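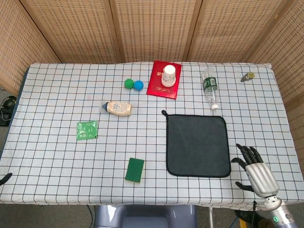
Paper cup, upside down on a red cover. Grid tablecloth under it.

2025-04-24

Bring back the real cup. That's my whole argument, you can stop reading if you're busy. I'm busy too, typing this before work.

Went to the Clomano Street coffee place Saturday. Sat down. Had 28 minutes, a newspaper, nowhere to be. Asked for a small coffee, to stay. Got paper. Lid and all. I was ten feet from the counter! Asked for a mug and the kid looked at me like I wanted the good silver. "We don't really do mugs anymore."

When did this happen? Kapoor's on the corner used to have those heavy brown ones with the chip in the rim. You got your favorite if you came early. Now it's a tower of sleeves by the register and a trash can that's full by 10. Same thing at the library cafe. Same thing at my dentist, fine, I'll give the dentist a pass.

I know the case for paper. Dishwashers cost money, mugs walk off, staff are stretched thin. Dwayne Bellamy ran the lunch counter in Atness for years and he told me he lost over 5 mugs a week, every week, and he knew exactly who had them. He still bought more. Thrift store, a quarter each, none of them matched. People loved it.

And the coffee is worse. Don't tell me it isnt. Paper tastes like paper, the lid dribbles on your shirt, and you drink faster because the whole thing is telling you to leave. Maybe thats the point. A mug says sit a while. Three tables of people sitting a while used to be what made a place worth going to.

So ask. Every time. Be polite about it, tip well, but ask. If they say no, ask agian next week. I've been at it since July and one place, the bakery on Nidard, put four mugs back on the shelf. Mine's the green one. Hands off.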